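Workshop tips: getting a planner to behave around an open PC

Collected from our bench notes, updated 2026-05-11. Take what you like.

Freeze the zero before lunch. If you teach the fixture frame in the morning and someone leans on the bench at noon, your planner will carry on with total confidence and be wrong. Re-touch two corners of the plate after every break. Maricruz Chávez wrote a script for it that takes less time than complaining.

Name your frames like a grown-up. "frame2_new_final" cost us an afternoon. Board, socket, holder, case. Done.

Model the cable as something fat. Our collision checker, Fakir, thinks in boxes and capsules, and a drooping cable is neither. We wrap the arm's cable in a string of capsules much thicker than the real thing and let the planner sulk. It finds longer paths. Fine.

Keep the lever out of the depth data. Shiny metal gives you holes, spikes, or a small mountain range. Mask the retention bracket and fit the socket pose from the edges of the board instead. Tharindu Seneviratne averages 12 captures before he trusts a pose, and he is the trusting one.

Cap the approach speed in software, and cap it twice — once in the planner, once in the controller. Ours is 200 mm/s in open space and 12 over the board. Whoever edits the first number always forgets the second.
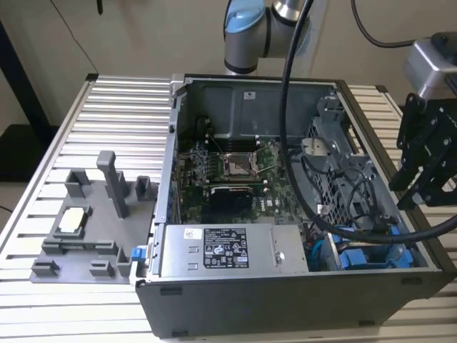
Log the joint torques even when things go well, above all when things go well. You want a boring run to hold up against the interesting one. We keep the last 152 runs and delete the rest with a clear conscience.

Don't tune at full timeout. Set the planner to 600 ms while you're adjusting weights. If it can't find a route from the chip holder to the socket in that, the weights are bad or the drive cage is in the wrong place in your model. Usually the cage.

Replay before you rerun. Step through the saved plan in the viewer at quarter speed, coffee in hand — the hand that isn't near the enable switch.

Back up the grasp file. Then open the backup and check that it has grasps in it. Ask me about February.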